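3.2 Cabling and connector faults

The host computer and the motor controller were joined by a shielded 25-conductor cable, with a Stesteck breakout board at the controller end. Each conductor was landed on a screw terminal and labeled at both ends. Pins 18 through 25 were tied together on the board as signal ground. The cable shield was connected to chassis at the host end only – connecting it at both ends made a loop that put noise on the limit switch inputs.

We logged 224 faults over the full test period. Of these, 114 were traced to the connector itself, mostly to pins that had backed out of the shell after repeated plugging and unplugging. Another 21 came from ribbon cable that had been crimped one position off. The rest were put down to software timeouts and are covered in Section 4. Jarman and Maillard saw a similar split with the older Clamevik board, although their cable was shorter and had no shield.

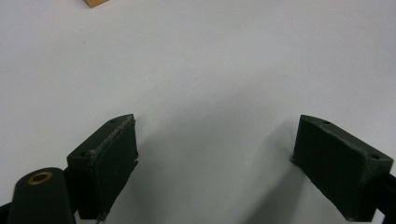
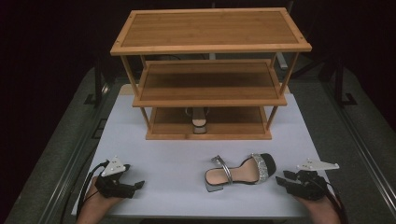 Figure 3. Tabletop work area, two views. First: wooden block and green gripper fingers. Second: three-tier shelf and sandal, with a black hand-held gripper in each hand.

To find out how much of the problem was wear, we took one cable from stock and mated it 400 times by hand, checking contact resistance on every pin at regular intervals. Shells fitted with jackscrews held up well. Those held by friction alone began to show open contacts on the outer pins, most often pins 1 and 13, where the strain from the cable is greatest.

Two changes were made as a result. The ribbon sections were replaced with keyed plugs, and a strain relief clamp was added 3 cm behind each shell. The clamp is the Paewai part listed in Appendix B – any clamp with the same hole spacing will fit. Pull-up resistors on the five status inputs were left at their original value, as lowering them gave no clear benefit and loaded the port drivers more than we wanted.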